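How to Add Hand-Held Grippers to a Folding Crew Without Making Everybody Miserable

01/03/2022

I run the folding side of a linen and garment service called Skelta, and last August we started having our folders do part of their shift with hand-held grippers, so the folds can be used to train the machine we're getting. I've been asked how we set it up enough times that I'm just going to write it down (grab a coffee, I go on a bit).

Start with the pay sheet, before you unbox a single thing. Folding with two gripper fingers is slow! My fastest folder does 60 pieces an hour by hand and she was nowhere near that on day one with the tool. If you pay by the piece, stop, and put gripper time on a flat hourly rate. We did that after one very grumpy week and I wish I'd done it first.

Next, pick your garments. Go with knits and anything with a thick cuff, because the fingers have something to get hold of. Leave silky stuff and fitted sheets for later. Our first batch was 36 sweaters, same pile over and over, and people got bored with the colors but their hands got good.

Then the actual folding. Lay the piece flat and smooth it out with the tool. Open the fingers wide, come in low at the cuff, close, lift just a little, and carry the sleeve across to the middle. Let go before you pull back (everyone forgets this, me included, and the sleeve comes right back with you). Do the other sleeve, then bring the hem up. Keep your free hand out of it if you're working with one gripper.

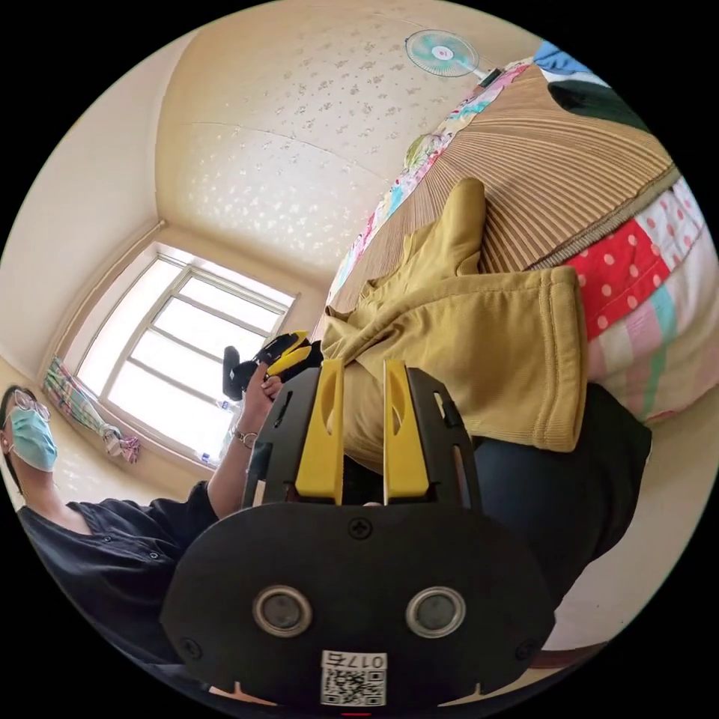 Work in pairs if you can. It makes the time go faster, and the second person will catch it when you start twisting your wrist, which you will. We swap out every 36 minutes. That number came from the folders, who tried longer and didn't like it, and I've left it alone. Set the surface at hip height or sit down to it, and get something soft under the knees if anyone's working low.

Keep a log. Ours is called Mimement, and it's a shared spreadsheet with a fancy name: garment, who folded it, good or redo. By the end of the first month we had 405 good folds in there and 213 redos. Please don't hang the redo column on the wall. I did, for one afternoon, and I heard about it.

Last thing, and I think it matters most: tell people what the machine is going to do to their jobs, as much as you know. Ours is a Zukon folder and it's meant to take the plain towels and basic knits. Mending, sorting, stains and anything odd stays with people. Two of my folders are learning to run it and one asked to move to mending for good. I can't promise what happens a few years out and I said so. It was a hard meeting but folks started asking better questions after it.

If your grip gets sloppy, check the finger screws first.

Comments

laundrylady_oh: Flat rate, YES. We lost two good people over exactly this.

Nam Textile Care: Do you fold left sleeve first or does it matter? Ours argue about it daily.

Reply from author: Doesn't matter to me, just have each person stick with one!

pressroom66: Would've liked more on the wrist thing. Mine was sore for a week.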